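3.2 Divisão do plano de trabalho e registo das peças soltas

A escolha da quadrícula como unidade de registo foi, para nós, a decisão mais feliz de todo o estudo. Vínhamos de uma tradição de inventário por lista corrida, em que cada objeto recebe um número pela ordem em que alguém lhe pega, e a lista funciona bem até ao momento em que duas pessoas tentam reconstituir a mesma disposição a partir dela. Com o corpus Kuna (3.308 registos de posição, recolhidos em oficinas de reparação e salas de triagem) tornou-se possível comparar os dois métodos com o mesmo material, e os resultados entusiasmaram-nos bastante!

O procedimento é antigo e vem da arqueologia de campo: divide-se a superfície em células, dá-se a cada célula uma letra e um número, e anota-se o que está em cada uma antes de se mexer em qualquer coisa. O que acrescentamos é a adaptação a superfícies de trabalho correntes, onde as linhas têm de ser baratas, visíveis e fáceis de retirar. A fita de pintor cumpre as três condições. Na variante Tadar as células são quadradas; na variante Kabbaj são retangulares, com o lado maior no sentido da profundidade. A Figura 4 ilustra a marcação com fita.

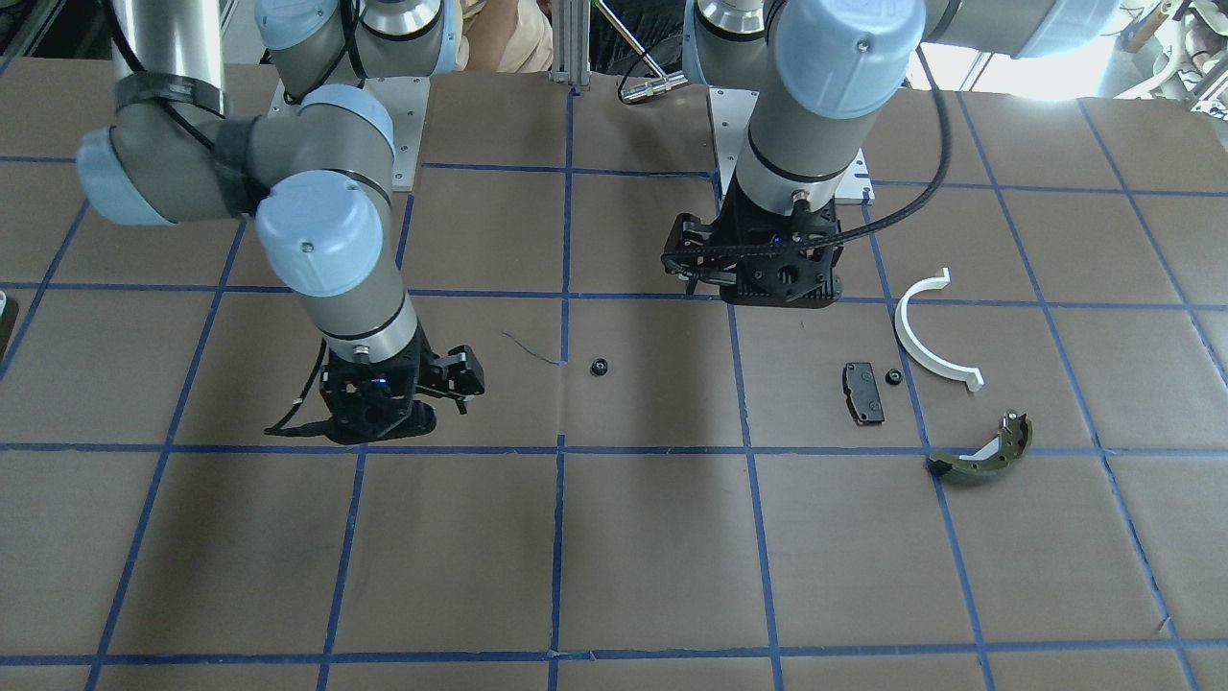
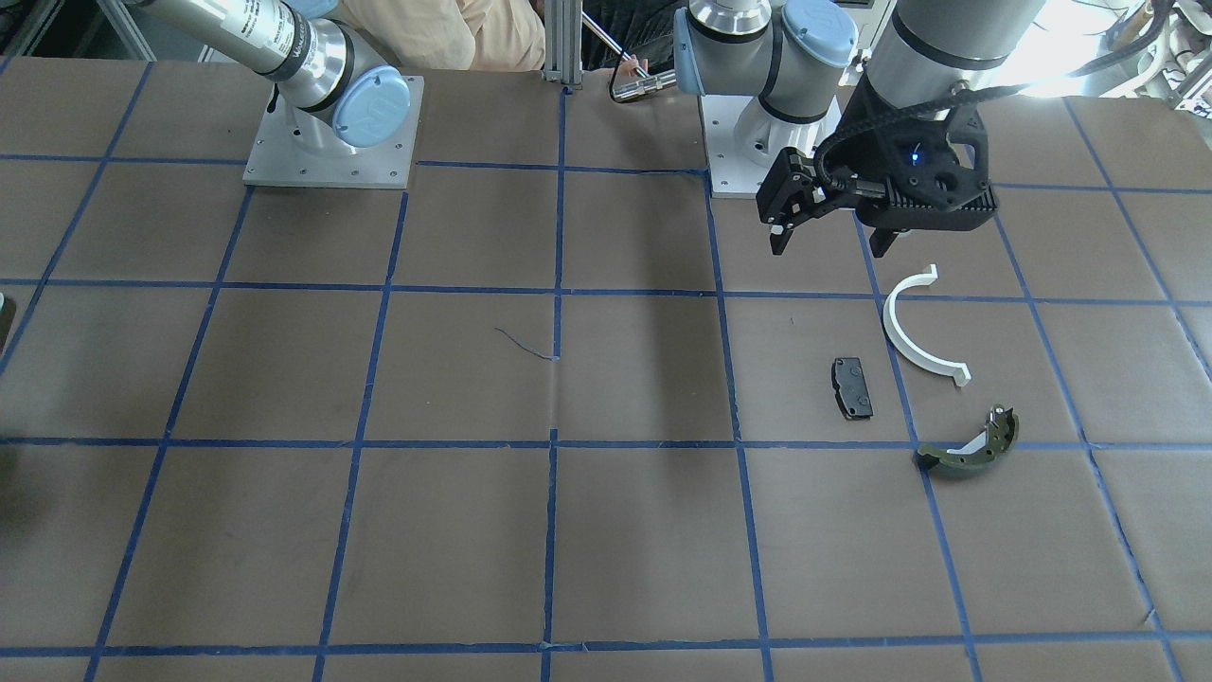 Figura 4. Superfícies de trabalho divididas em células com fita azul.

Participaram 30 anotadores na condição de lista e 30 na condição de quadrícula, sem sobreposição entre os grupos. Cada participante recebeu uma disposição já montada, registou-a pelo método que lhe coube e entregou a folha a um colega, que devia repor as peças numa superfície igual. Não foi permitida conversa entre os dois, nem o uso de fotografias. O tempo limite foi de 200 segundos por disposição, valor fixado no ensaio-piloto de maio, quando percebemos que os prazos mais longos levavam os anotadores da lista a inventar por conta própria referências espaciais («ao pé do canto», «a seguir à mola») e a aproximar-se, sem querer, do outro método.

A diferença mais interessante apareceu nas peças pequenas e repetidas, como parafusos e anilhas. Na lista, duas anilhas iguais são duas linhas iguais, e quem repõe fica entregue à sorte. Na quadrícula a ambiguidade não desaparece por completo (duas anilhas na mesma célula continuam a confundir-se), mas fica confinada a uma área que se abarca com a mão. Também nos surpreendeu a facilidade com que os participantes adotaram a notação: vários passaram a usá-la espontaneamente nas observações livres, coisa que o protocolo Pluneck, bem mais pesado, nunca conseguiu de nós próprios.

Fica por resolver o caso das peças pousadas sobre uma linha. Adotámos a regra da célula mais próxima do anotador, que é arbitrária mas estável, e voltamos a ela na secção 3.4, a propósito dos erros de fronteira.

Artigos relacionados
Notação de campo em espaços interiores: uma revisão
O corpus Kuna: critérios de recolha e anotação
Erros de fronteira em registos por células
Listas, mapas e memória de posição

Publicado em 25 de outubro de 2021 | Contacto da redação | Todos os direitos reservados | Voltar ao topo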